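August, evening

Took the bus out to Gasdale for the Ultmont open day. Keyvan Ghorbani met me at the door at 9 and gave me a badge, number 317. Coffee first, then a talk that ran long. I skipped the second half and went to look at the cells.

The one I stayed at longest was doing cups and a dish rack. Two arms, one marble-look table, and flowered wallpaper on the walls, big orange daisies on dark teal. My aunt would have liked it. There were two cups in the rack and more standing in front of it. I asked Keyvan how long a session lasts and he said 12 minutes, then they set the table up again.
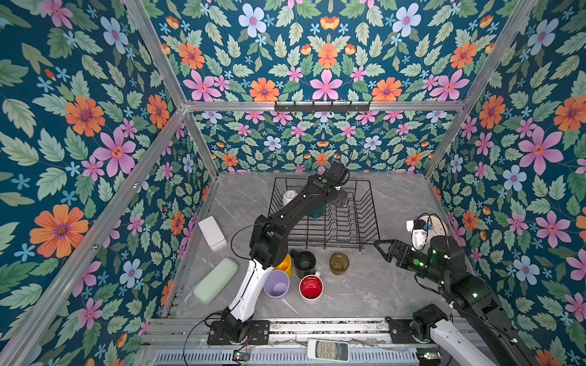

After lunch

Cheese sandwich, too dry. Walked over to the Turunen building for the conveyor demo but the line was out the door, so I sat outside and wrote up my notes. Bus home was late. Need to send Keyvan the Diltow paper.

Recent entries
Diltow, second visit
New tires
Notes on the Turunen talk
Garden, mostly beans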